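1/ Seit April räume ich die Papiere meines Großonkels auf. Er war Setzer, später Korrektor, und hat fast alles aufgehoben. Ich schreibe hier mit, was mir beim Sortieren auffällt, weil ein paar Leute gefragt haben.

2/ Zum Umfang: 3.817 Blatt, dazu Postkarten und Quittungshefte. Die Zahl stammt von ihm selbst, er hat durchnummeriert, unten rechts, mit Bleistift. Ab Blatt 2.900 etwa wird die Schrift zittrig, die Nummern stimmen trotzdem.

3/ Am meisten Arbeit machen die Briefe ohne Jahr. Er schreibt "Sonntag, nach dem Essen" und das war's. Bei den Umschlägen hilft der Poststempel, aber viele Umschläge hat er für Notizen aufgeschnitten und woanders abgelegt.

4/ Was beim Datieren hilft: Papier und Tinte. Bis zu einem bestimmten Zeitpunkt nimmt er liniertes Papier aus der Druckerei, danach nur noch Restbögen vom Kalenderverlag Stubbs, auf der Rückseite oft halbe Monate. Ein Kalenderbogen sagt zwar nur, wann der Brief frühestens geschrieben wurde. Besser als nichts.

5/ Indrek Dzene hat mir geraten, die Ordnung meines Großonkels erst einmal stehen zu lassen, auch wo sie falsch aussieht. Ich hatte da schon zwei Mappen nach Absender umsortiert. Die habe ich anhand der Bleistiftnummern wieder zurückgelegt, das hat einen Abend gekostet.

6/ Büroklammern: alle raus. Die alten rosten und hinterlassen braune Bögen auf dem Papier. Nicht abziehen, sondern das Blatt flach hinlegen und den längeren Schenkel vorsichtig anheben. Wo der Rost schon am Papier klebt, lasse ich die Klammer drin und mache einen Zettel dran.

7/ Gummibänder sind schlimmer. Die werden hart und dann klebrig. Ein Bündel mit Postkarten aus Zakidham war komplett verbacken, die oberste und die unterste Karte sind hin. Der Rest ist lesbar.

8/ Die Karten aus Zakidham sind übrigens alle von derselben Frau, Unterschrift nur "J.". Sie schreibt über Wetter, Zimmerpreise und einen Hund. Wer sie war, weiß in der Familie keiner mehr. Meine Mutter sagt "eine Kollegin", meine Tante sagt dazu gar nichts.

9/ Zur Schrift: Er mischt Sütterlin und lateinische Schrift, manchmal im selben Wort. Eigennamen meist lateinisch, Schimpfwörter immer Sütterlin. Nach zwei Wochen liest man das flüssig, am Anfang habe ich für eine Seite eine halbe Stunde gebraucht.

10/ Weil danach gefragt wurde: Ich tippe nicht alles ab. Bisher sind 251 Briefe als Liste erfasst, mit Nummer, Absender, Ort und einem Satz zum Inhalt. Volltext gibt es nur bei den Briefen aus der Druckerei, die werden später bestimmt noch gebraucht.

11/ Die Liste führe ich in einer normalen Tabelle. Ilidex habe ich probiert, ist für meine Zwecke zu groß - ich brauche keine Nutzerrechte und keine Vorschaubilder, ich brauche eine Suche, die Umlaute findet.

12/ Quittungshefte: zuerst wollte ich sie wegwerfen. Dann hat mir Nermina Trajkovski gezeigt, dass man daraus die Umzüge ablesen kann. Kohlen werden an die Haustür geliefert, also steht die Adresse drauf. Vier Wohnungen in fünf Jahren, davon hatte er nie erzählt.
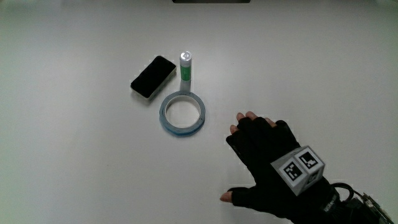

Arbeitskreis Familiennachlässe, Geschichtsverein Jekano

13/ Weiter mit den Umzügen. Die dritte Adresse gibt es heute nicht mehr, die Straße wurde umbenannt und zur Hälfte überbaut. Im alten Adressbuch steht er dort als "Schriftsetzer, Hinterhaus, 2. Stock". Im Vorderhaus eine Wäscherei. Das passt zu einem Brief, in dem er sich über den Dampf beschwert.

14/ Damit lassen sich elf undatierte Briefe wenigstens auf anderthalb Jahre eingrenzen. In der Liste steht das in eckigen Klammern, damit man sieht, dass es von mir kommt und nicht von ihm.

15/ Frage von gestern zur Aufbewahrung: säurefreie Mappen, Schachteln aus Karton, kein Keller, kein Dachboden. Keine Klarsichthüllen aus der Schreibwarenabteilung, die Weichmacher ziehen die Schrift ab. Ich habe bei einer Quittung gesehen, wie das aussieht, die Hülle war besser zu lesen als das Blatt.

16/ Offen sind jetzt noch die Mappe "Verschiedenes" und ein Karton ohne Aufschrift. Die Nummern 1.140 bis 1.162 fehlen. Falls jemand aus der Verwandtschaft mitliest und Briefe mit Bleistiftnummer unten rechts hat: bitte melden, eine Kopie reicht mir.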